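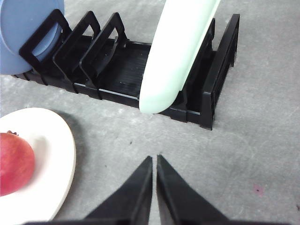
A black rack, a blue plate on its edge and one pomegranate.

3 min read · 18 shares

I ate a pomegranate over the sink every Thursday last winter, and that's how I got fussy about dish racks! My old wire one from Letton had rusted feet and tipped if you looked at it wrong. I wanted black plastic – ribbed tray, upright dividers, nothing fancy – and I refused to pay more than $40. Plates stand up, I wipe the tray, done. Bowls are still a fight (I lean them and hope).

200 comments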